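Storing table grapes at home: notes from one season

I buy grapes by the box from the Clidby market between August and October, and for years I lost a third of each box to mold and stem browning. This year I kept a log. What follows is the method I ended up with and the measurements behind it, such as they are.

The two variables that matter are surface moisture and temperature. Grapes do not ripen after picking, so there is no gain in leaving them on the counter. A bunch left in my kitchen at 74 degrees had brown, brittle stems after 2 days. The berries were still edible but had started to go soft at the stem end, and they came off the bunch if I lifted it.

Do not wash before storage. The dull white coating on the berry is bloom, a natural wax, and it slows water loss. Washing takes part of it off and leaves water trapped where the berries touch. I wash a bowl's worth at a time, in cold water, right before eating.

Sort first. Hold the bunch by the main stem, turn it over and snip out any berry that is split, leaking or soft. Use scissors. Pulling leaves a wet bit of flesh on the stem, and that is where the gray mold started in four of my boxes.

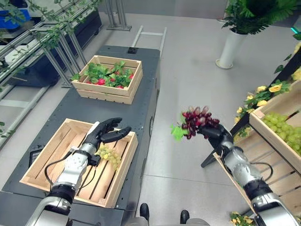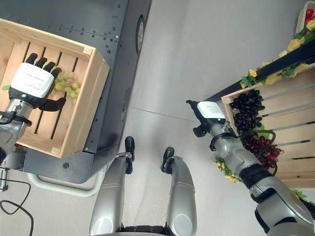
Pale green grapes in a slatted wooden crate.

On containers, I compared three: the vented plastic bag the grapes were sold in, a lidded plastic box from Funell, and an open slatted crate lined with one sheet of paper towel. All three went into the spare refrigerator in the garage, set to 34 degrees. I did not control for position on the shelf, and the garage unit runs colder at the back, so treat the numbers with some care.

The vented bag lasted 11 days before the first visible mold. The Funell box, lid closed, lasted 6. Condensation collected under the lid and dripped. With the lid propped open it did better, but I did not log that run properly. The open crate had no mold when I stopped the test, but the berries lost water and the skins had started to wrinkle near the top of the bunch. A loose sheet of plastic over the crate fixed most of that – leave the sides uncovered.

My refrigerator thermometer is an Itside dial type. Its reading was 2 degrees high in ice water, and I have corrected for that above. Check yours the same way: fill a glass with crushed ice, top it up with water, wait a few minutes, and read it. It should say 32.

Keep grapes away from onions and leeks. They pick up the smell quickly, and rinsing does not remove it.

Variety makes a difference too. The thick-skinned red ones from the Bajpai stall kept longer than any green seedless I bought, though they have seeds and the flavor is plainer. I freeze whatever is left at the end of a box: washed, dried on a towel, spread on a tray, then bagged once hard. Frozen berries go soft when thawed, so eat them straight from the freezer or cook them down.

Next September I want to repeat the crate run with a humidity gauge inside the refrigerator.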